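Section 3: Settling In Your Drirari Tabletop Loom

Before you start, give yourself an unhurried half hour and a good table. The loom likes to sit flat, and it will let you know with a wobble if it doesn't. Older card tables are usually the trouble.

1. Unfold both legs until you hear each one click, then set the loom down with the warp beam facing away from you.

2. Slide the heddle into the middle slot. It goes in with the Biswas label toward you, and a gentle wiggle helps if it feels snug.

Note: New heddles can be stiff for the first few projects. Please don't sand the slots, however tempting that gets.

3. Clear a little space beside the loom for the bits and pieces you'll want close at hand. If children share your table, gather up their things first, small foam toys included, and put them in a bowl until you're done for the day.
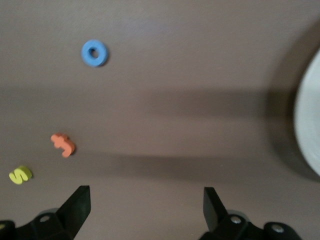

4. Tie your yarn to the back rod and wind on, keeping a steady, even pull. For a first scarf we suggest 14 inches of width, or even less if your yarn is thick and fuzzy.

5. Lock the pawl before you let go of the handle.

Caution: An unlocked beam can spin back quickly under tension. Keep your fingers, sleeves and long hair well away from the gears.

6. Press down lightly on the front row of threads with your palm. They should all spring back about the same. Retie any that sag, then carry on to Section 4 and your first rows of plain weave.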